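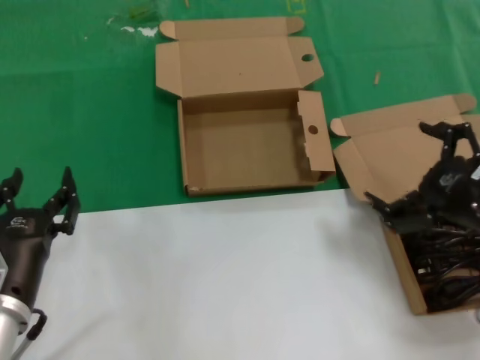
Tuck-lid carton, open and empty, on the green cloth. The carton to its right holds black cables.

Cable cartons, packing table

Wavura ships its cable sets in plain brown tuck-lid cartons from Dostusby. The carton is a one-piece cut: tray, end walls, hinged lid and a tuck tab on the front edge of the lid. It arrives flat in bundles of 20 and is folded by hand on the packing table. No tape is used on the carton itself. The notes on this page were put together by Bit-na Ji for the people who pack and unpack these sets at the Ongart store.

Folding goes in a fixed order. Crease all the score lines first, both ways. Raise the side walls, then the ends, then bring the lid over and set the tab. If the tab is forced in before the ends are square, the board creases near the corner and the lid will not sit flat again. A small crease on an end wall is acceptable. A tear that reaches a punched hole is a reject.

The finger holes take most of the wear. In the last count, 113 cartons out of 1676 came back with damage at a hole. Most had been lifted by one side with the full load inside – use both hands.
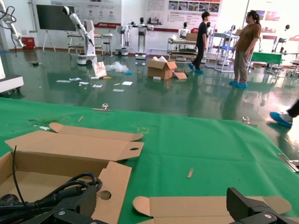

Cables in the open tray, with one thin black wire standing up out of the bundle. Clips hold the far edge of the green mat.

Loose cable is the main cause of a lid that will not close. Coil each lead to the length of the tray, tie it once near the plug and lay the plugs at alternating ends. Thin leads go in last, on top, where they can be found without pulling on the rest. Load limit is 500 grams per carton.

For unpacking, reverse the order. Fold the lid fully back before taking anything out, and keep the board if the score lines are still sound. Cartons that will be used again are stored flat under the Osena shelving, tabs all facing one way.

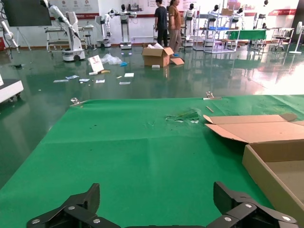

How many times can the same carton be folded and reused?
Go by the score lines, not by a count. When the outer layer of the board splits along a fold, the carton goes to recycling.

Carton sheet last revised 13th May. The tray dimensions are unchanged – only the load limit was updated.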